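12/12/24, workshop

Projector back from Brirkton with a new belt fitted. Ran reel one of the Skikgate print, 655 feet, no slipping at the gate. Colour of the tinted night scenes is better than I remembered. Two splices near the tail still click, so I'll redo both before we run it with the band.

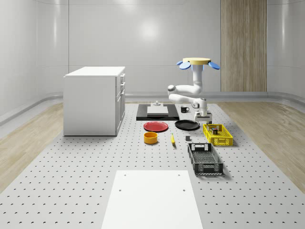
Zlatko Kolev wants the chase cue 15 seconds earlier. Tried it against the piano score and it lands well on the ferry shot, but the drummer loses his page turn. Marked bar 259 in pencil for now.

Reel two still to clean. Low on cotton gloves. Ask the Avram about booth access for the Thursday rehearsal.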